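Terrazzo-pattern panels back in stock

The off-white terrazzo-pattern wall panel returns to the Wernbridge range this month. The chips are black, mustard yellow, pale pink and light grey, with fine black dots between them. Panels are 220 cm high and 9 mm thick.
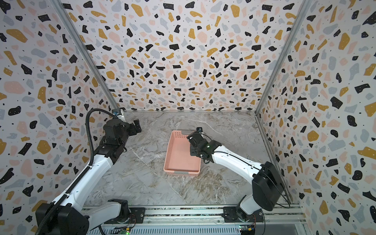 Words: Ruby-Lee Dunstan | Wernbridge Newsletter | August 4, 2023

Three walls in one pattern suit a small bay, provided the corners are finished properly. Aluminium posts cover the seams and take up small errors in the cut edge — allow 3 mm per side. A grey marble-look floor with white and tan veining sits well under it, and a pink plastic basket picks up the paler chips. Order code 149. Cut lengths are on request from Hiếu Lương at the Akton counter.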